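Stultmont Slotted Worktable

Bench-top work surface for computer teardown, repair and parts recovery
Made by Graven
Status: in stock
Price: $300, parts plate not included
Page updated 21/04/2022

The Stultmont is a flat aluminum work surface for shops that take desktop computers apart and put them back together. It sits on a bench or bolts to a stand you already own. The top is made of long strips with slots between them, so clamps, stops and plates can be fixed where the job needs them and moved when the job changes.

Most of the tables we ship go to refurbishers and to school computer labs. The design began with Ruth Echeverri at our assembly shop, who wanted a surface that would take a full tower and still leave a place for the parts that come out of it. The first version had one wide slot down the middle. It caught screws well and did little else. The current version has slots across the whole top, and that is the only one we now sell.
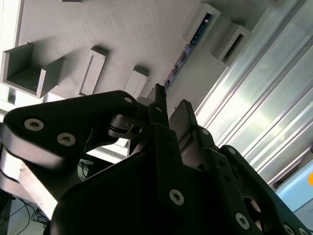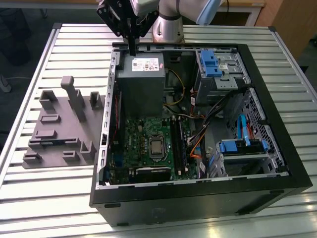
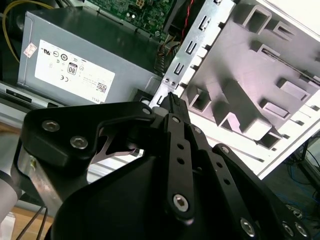
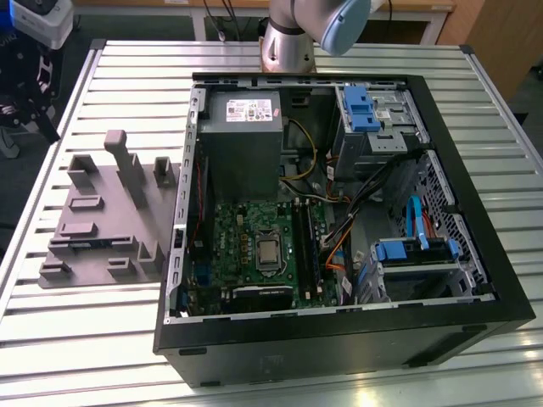 Tower cases are easiest to strip when they lie flat with the open side up. The table is deep enough to hold one that way with room left along the side. In the last picture the tower is toward the center and right, and the parts plate sits to its left, partly under the edge of the case. A right-handed worker may want to swap the two. The plate can be clamped on either side of the case, or left off if you use trays.

What the top is like to work on

The strips are plain metal with no coating. They wipe clean with a dry cloth, and a damp one does no harm. A case with rubber feet will stay put on its feet, but a case on its side has nothing to grip with and can slide when you push on a tight connector. For that kind of work, set two of the stops against the case and tighten them by hand. Do not clamp across the open side. The sheet metal there is thin once the cover is off, and it bends.

Small screws can fall into the slots. They roll out at the ends if you tip the table, or you can pick them out with a magnet. We do not sell a cover strip for the slots. One was tested in March and it came loose whenever a stop was moved.

Bare metal conducts. Keep powered boards off the surface, and unplug the computer before you lay it down. If you need to run a board on the bench, use an insulating mat. Customers who handle boards and memory all day should also fit a ground strap. The grounding point is a threaded hole under the rear edge, and the screw for it comes in the hardware bag.

Removing large parts first

Our own shop works in this order, and the layout of the table follows it: cover, cables, drives, power supply, cards, cooler, memory, then the board. Long cables should be moved out of the way early. A bundle from the front panel often crosses the board and hides the screws beneath it. If the processor is staying in its socket after the cooler has come off, put the case where nothing will be set down on top of it.

What is in the box

Slotted top with side rails, assembled
Black corner caps, fitted
8 stops with hand screws
2 bench brackets
Grounding screw
Hex key

Details

Material: aluminum top and side rails
Rated load: 100 lb, spread over the top
Mounting: on a bench, or bolted to a stand through the brackets
Assembly: brackets only
Warranty: 2 years on the top and rails – stops are covered for the first year

Sold separately

Gorkwood parts plate. A flat plate with molded holders for parts as they come off the machine. It fixes to the table with the same stops. The holders are open at the top and are not shaped for any one brand of part.

Gündoğdu bench stand. A fixed-height stand with levelling feet. The bolt pattern matches the brackets. Ships in its own carton and may arrive on a different day.

Spare stops. Sold in bags of 8. Older stops from the single-slot table do not fit.

Ordering and returns

Orders ship on a pallet if they include a stand, and by parcel if they do not. Check the corners before you sign for the delivery, and note any dents on the slip. Dented corner caps are replaced free of charge. A bent rail means the whole top comes back to us, and we pay the freight both ways.

Unused tables can be returned in the original packing. We do not take back tops that have been drilled. Schools ordering for more than one room should ask for a written quote before placing the order – the price on this page is for single tables only.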